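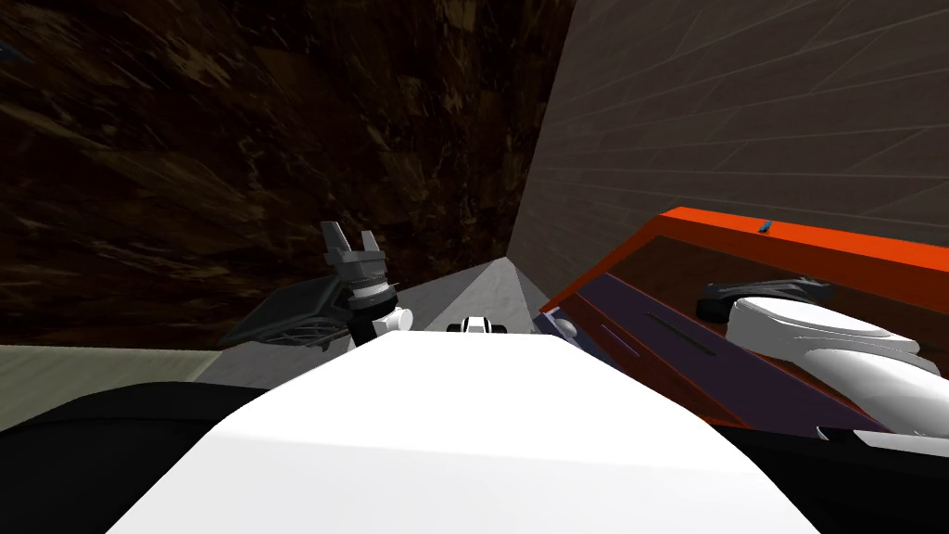 Overo sim, December, afternoon session

Loaded the Rarkero room with the box task for the student league. Seed 231, head view on. The orange container is on the robot's right, against the tiled wall side, and the right arm is the one doing the reaching. Left arm stays parked with its gripper up.

Step limit raised to 2,429 so the slower scripts from the Gendedow group can finish — put it back before the qualifying round.

Right arm approach

Second head view has the lid angled up and the right gripper pointing into the box, nearly touching the inside. I'd like more clearance there. Changed the approach height by 35 mm in the config and left the old value commented out. The lid and the box body still share a collision group, which needs splitting. Ask whoever has the Baloch branch before touching it.
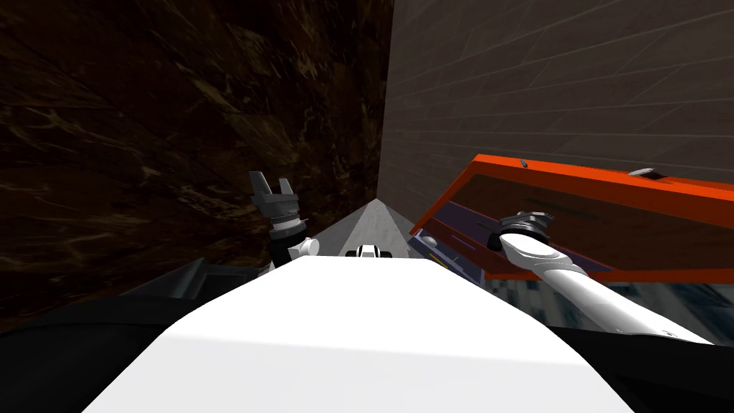 Wrist view

Jaws fully open, nothing between them, dark marble straight ahead. Solid black all down the upper left beyond the edge of the wall. Don't know yet if that's a missing mesh or the clipping distance. Bright strips on the inner faces of both fingers too, so check the light settings before anyone trains on this view.
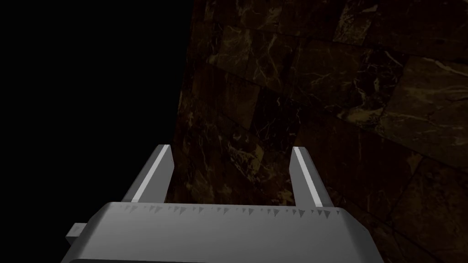

To do

Split the collision group.
Render the wrist view again with 2 lights.
Copy the config to the club folder.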